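Häufige Fragen zum Kleinteileversand

Wie hoch ist der Mindestbestellwert?
Einen Mindestbestellwert gibt es bei Pirnum nicht. Bei Bestellungen unter 30 Euro kommt ein Kleinmengenzuschlag von 2 Euro dazu. Er wird im Warenkorb ausgewiesen, bevor Sie zahlungspflichtig bestellen.

Kann ich Schrauben und Muttern einzeln kaufen?
Ja, fast alle Normteile sind ab einem Stück erhältlich. Ausgenommen sind Artikel der Reihe Cemus, die uns der Hersteller nur in verschlossenen Beuteln liefert. Die Stückzahl pro Beutel steht auf der Artikelseite.

Wie finde ich die richtige Größe?
Messen Sie bei Schrauben den Außendurchmesser am Gewinde und die Länge ohne Kopf. Bei Senkkopfschrauben zählt der Kopf mit. Die Gewindesteigung lässt sich mit einer Lehre prüfen - eine passende Mutter tut es meistens auch.

Wie bewahre ich angebrochene Packungen auf?
Trocken und nach Norm und Größe getrennt. Verzinkte und rostfreie Teile sollten nicht im selben Fach liegen, man kann sie später kaum noch auseinanderhalten. 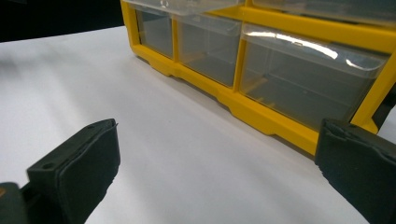

Schneiden Sie am besten das Etikett vom Beutel ab und legen Sie es mit in das Fach. Darauf steht die Artikelnummer, die Sie für eine Nachbestellung brauchen. Unsere Leerbeutel mit Schreibfeld haben die Artikelnummer 1248.

Kann ich lose Teile zurückgeben?
Nur, wenn sie unbenutzt und sortenrein verpackt sind. Bitte legen Sie den Lieferschein bei. Die Rücksendung geht an unser Lager in Skesley, nicht an die Rechnungsadresse.

Wer liefert meine Bestellung aus?
Pakete verschickt unser Logistikpartner Van Damme. Was bis 14 Uhr eingeht, verlässt das Lager in der Regel noch am selben Werktag. Im Oktober kann es wegen der Inventur länger dauern.

Ein Artikel fehlt in der Lieferung. Was nun?
Sehen Sie bitte zuerst in den kleinen Tüten im Füllmaterial nach. Ist das Teil nicht dabei, schreiben Sie uns über das Kontaktformular und wählen Sie »Fehlmenge«. Wir schicken es kostenlos nach.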